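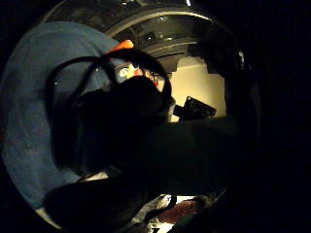
Comparing two hand-held gripper tools comes down to three things: what the camera sees, how the fingers close, and how steady the recording stays while a person moves the tool. Start with the camera, as a bad view will spoil everything after it. Hold the tool close to a cluttered spot and look at the picture on your screen. If your own hand fills the lower half, dark and out of focus, and only a small patch of white shows between the fingers, your grip is too far into the view. A loop of black cable against blue fabric is a good thing to look for, because dark shapes are the first to get lost when the exposure is off.

The steps below are the ones we use at Ellport to compare the Kokex and the Pora. They work for any pair of hand-held grippers with a wide-angle camera on board.

## What you need

- Both grippers, charged, with clean lenses
- A desk with ordinary clutter on it
- One lamp you can move
- A soft item, a stiff item and a cable
- A notebook, or a plain text file

Leave the desk messy. A tidy one makes both cameras look better than they are.

## 1. Set the exposure

1. Turn on the first gripper and open the live view.
2. Point it at the brightest wall in the room, then move it slowly down to the darkest part of the desk.
3. Watch how long the picture takes to settle.
4. Lock the exposure at a setting where you can still make out the edge of a black object against the desk.
5. Do the same with the second gripper, from the same spot.

The Pora settles faster. The Kokex needs a moment longer but keeps more detail in the shadows. If you work in a room with warm light on one side and cool light on the other, set the white balance by hand on both -- auto mode drifts as you turn.

## 2. Check your hold

Pick up the tool the way you would for a full session. Reach toward an object on the desk and stop just before you touch it. Look at the screen again. You should see both fingertips and the object between them.

If your hand covers either fingertip, slide it back along the handle and try again. Small changes matter. On the Kokex, moving the hand back by the width of two fingers cleared the view for everyone here. The Pora has a stop molded into the handle, and it should be fine as long as you keep your hand behind it.

Try it left-handed too. The trigger on the Kokex is easy from either side. The one on the Pora is not.

## 3. Run the grasps

Do 30 grasps with each tool, split evenly among the soft item, the stiff item and the cable. Put the item back in a different place each time. Write down:

- whether the fingers closed on the first try
- whether the item slipped on the way up
- whether the fingertips stayed in view

Count a slip even if you caught it. For the cable, grasp it in the middle of a loop and again near an end. These are different jobs and one tool may do well at only one of them.

## 4. Look at the recordings

Copy the files off before you change any settings. Play each one at half speed and mark any place where the picture smears or the tracking jumps. Our Kokex session came to 1962 frames with 2 jumps, both during a fast turn of the wrist. If you see jumps while the tool is held still, clean the lens and repeat the session.

We keep the marks in the Demchenko log sheet, one row per grasp. A plain table does the same job.

## 5. Swap and repeat

Have a second person run steps 2 and 3 without reading your notes. Start with the other gripper this time -- hands get tired, and the second tool always pays for it. We plan to repeat the whole test in April with the softer finger pads.

Last edited 2018-01-21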